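**Can any robot pack a suitcase yet? Or put laundry in a drawer, I'd take either**

Asked by traveling_tess, Friday

I'm gone every other week for work and packing is the chore I hate most. Keep seeing clips of robots folding shirts. Is there anything a normal person can buy that does it, start to finish? Budget is maybe $500, could stretch to $852 (tax refund). Apartment is small so no giant machine please.

3 answers

### Answer from riquelme_fan (accepted)

Short version no. Not at that price, and not at ten times that price either.

Longer – I do maintenance at a laundry service, 45 hours a week around folding equipment. Flat stuff, sheets and towels, machines have done for ages. Clothes are harder. Every shirt lands different and the arm has to work out where the collar even is. The Toseck folder we have does tees OK if a person feeds it. Hoodies, forget it.

Packing is worse then folding imo. The stack has to stay a stack while you put more on it, and then there's all the little hard stuff that goes around the clothes.

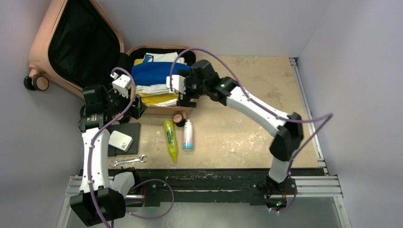 ### Answer from Ghazal Tabrizi

Agree with the above mostly but wanted to add some things from the research side, I help out in a lab in November and spring.

- two arms beat one for cloth, one holds while the other tucks
- soft things hide what's underneath, so the software is guessing alot
- tubes and bottles are easier to grab than a shirt but they roll
- zippers. Still a mess. Closing the lid without catching a sleeve, also a mess
- speed – a demo I timed took 35 minutes for a carry-on. I can do mine in six

So "can it be done" yes sometimes, in a setup where everything starts in the same place. "Will it do it in your bedroom" no. Ask again in a few years.

If you want to spend the money on something today get packing cubes and a Floline folding board. Not a robot, just a hinged board, but it does make the shirts come out the same size.

### Answer from user Jason

my roomba cant get over the rug so good luck lol

**Comment from traveling_tess:** ok thanks all. Board ordered. Does it work on dress shirts or only tees?

**Comment from Ghazal Tabrizi:** dress shirts yes, button the top one first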